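# When a State of Emergency Doesn't End: Kunside and the Limits of Court Review

*Project report, Comparative Government seminar, April*

Our seminar asked each of us to pick one place where emergency powers had been tested in court, and to follow the paper trail as far as it would go. I chose the Kunside province case, partly because my grandmother grew up near there and partly (I'll admit it) because the court file had already been translated.

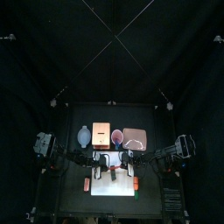

*Chatzigeorgiou*

I should start with the background, which took me much longer to sort out than I had planned. The governor's office in Kunside declared an emergency after the dock strike at Rukaso. Under the provincial charter, a declaration like that runs for 70 days and then has to go back to the assembly for a vote. The assembly was in recess when the time ran out, and the governor extended the order by decree. Newspapers kept printing, but public meetings needed a permit, and most permits were refused.

The dock union took the matter to the regional court in Komero. Its main argument was a simple one, and I still think it is the best written part of the file: a power that only the assembly can renew can't be renewed by somebody else just because the assembly has gone home. The governor's lawyers answered that the charter says nothing about a recess, and that a gap in the order would have put the port at risk.

The ruling runs to 61 pages, and I read it twice — the second time with a much better dictionary. The judges agreed with the union about the decree, so the extension was struck down. They did not go on to say what should happen to people who had been fined while it was in force.

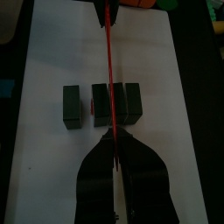 That silence matters more than it may seem at first. By the union's own list, 931 fines were handed out during the extension, mostly for meeting without a permit. Some people had already paid and some had lost work over it, and the court left every one of them to file a separate appeal. I went through the appeals register for the following year and found only 33 that had reached a hearing. I would have loved to learn how those turned out, but the register gives dates and docket numbers and very little else.

My seminar group asked whether this was really a win for the union, and we talked about it happily for most of an afternoon. My own view shifted as I worked. At first I was ready to call it a clear victory, and I had even drafted a cheerful ending. Then I read the assembly debates from the next session, where members changed the charter so that a recess now pauses the clock. 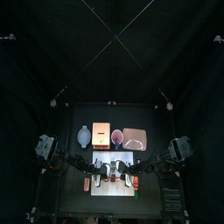 In other words, a governor today could do with the charter's blessing what the court had said could not be done by decree. Only a few members spoke against the change, and the debate was over before lunch.

There are gaps in my work, and I'd like to be fair about them. I relied on a translation for the ruling, and I could not get hold of the governor's filings in full, only the parts the judges quoted. I also had no way to check the union's list of fines against police records, which are still closed. If another student picks this up next year, I would suggest writing to the court archive in Komero early in the term, as my own letter is still waiting for a reply.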